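Hastham Household Automation Trial
Inspection Checklist: Opening and Closing Doors
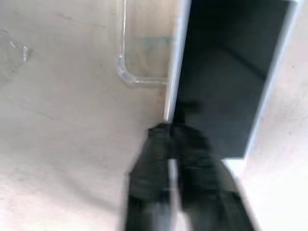 Inspector: Frida Grímsdóttir
Date: June 27, 2021

1. Emergency stop within reach: Pass
2. Finger pads secure: Pass
3. Panel checked for marks: Comment. Scuff near the upper left; monitor.
4. Handle mounting firm: Pass
5. Unattended operation: Not approved. The arm needed staff help in 3 trials. The chore remains supervised until the March review.

Countersigned: Yeison Chávez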